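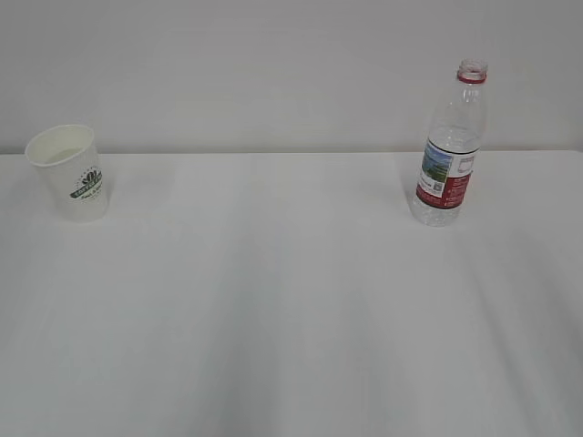

De: Marchal – gestão de consumíveis
Para: lista copa-e-consumiveis
Data: 18 de novembro de 2022
Assunto: Re: Copos de papel e garrafas de água para o próximo trimestre

Boa tarde a todos,

Respondo por baixo, ponto a ponto, à mensagem que a recepção do edifício Trekari enviou para a lista.

> Boa tarde,
> Na última encomenda recebemos copos de papel diferentes dos que usávamos até junho. Gostávamos de saber se vão continuar a ser estes, porque as tampas que temos em armazém são do modelo antigo e não sabemos se servem.
> Aproveito para perguntar se a água vai continuar a vir em garrafas individuais. Tínhamos ideia de que se ia passar para garrafões.
> Por último, na sala do piso 3 aparecem todos os dias copos e garrafas começados em cima da mesa branca. A equipa da limpeza não sabe se pode deitar fora.
> Obrigada,
> Recepção Trekari

Copos. Sim, vão continuar a ser estes até ao fim do contrato com a Drondby. Fizemos a contagem no armazém central e temos 1.937 copos, o que chega para o trimestre se o consumo se mantiver. Não faremos nova encomenda antes disso. Quem ainda tiver copos do modelo antigo deve gastá-los primeiro e só depois abrir as mangas novas.

Tampas. Temos 1.192 tampas do modelo antigo. Experimentei umas quantas nos copos novos e encaixam, mas ficam com folga e saltam se se apertar o copo. Para beber à secretária servem. Para levar pela escada ou para o carro, peço que não as usem. A Iveo ficou de enviar uma amostra da tampa certa e aviso a lista quando chegar.

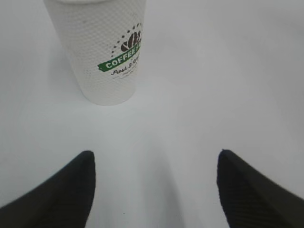
Quanto a distinguir os dois modelos, várias pessoas me escreveram a dizer que não sabem qual têm na copa. O antigo é liso, todo branco, sem nada impresso. O novo tem a parede com um relevo miúdo, tipo favo, e traz um desenho de grãos de café com uma faixa verde por baixo onde se lê COFFEE em letras brancas. Se as mangas estiverem misturadas no armário, basta tirar um copo de cada uma e ver. Agradeço que separem por prateleira e que escrevam na caixa qual é qual, com marcador.

Água. A passagem para garrafões está prevista, mas depende de haver suporte em todas as copas e neste momento faltam dois. Até lá mantêm-se as garrafas de plástico. Restam umas 335 no armazém, portanto o pedido de cada piso vai ser satisfeito em parte. Dou prioridade às salas de reunião. Quem trabalha sempre na mesma secretária pode trazer garrafa reutilizável e encher na torneira da copa, que tem filtro novo.

Mesa do piso 3. A regra que proponho é a mesma que já temos nos outros pisos:

– garrafa aberta e sem nome, ao fim do dia despeja-se e vai para o contentor amarelo;
– copo de papel usado vai para o lixo indiferenciado, mesmo que pareça limpo;
– garrafa fechada volta para o armário;
– o que tiver nome escrito fica até à manhã seguinte.

Peço também que as tampinhas das garrafas não fiquem em cima da mesa nem no parapeito. Há uma caixa para elas ao lado do micro-ondas e é recolhida quando enche.

Se alguém tiver objecções à regra da mesa, responda para a lista até quarta-feira. Se não houver respostas, mando imprimir a folha e colo-a na porta da sala. A equipa da limpeza só começa a deitar fora depois de a folha estar afixada – antes disso deixam tudo como está.

Os pedidos de reposição continuam a ser feitos no formulário e não por mensagem para a lista. Indiquem o piso e a quantidade em mangas, não em copos soltos.

Cumprimentos,
Marchal – gestão de consumíveis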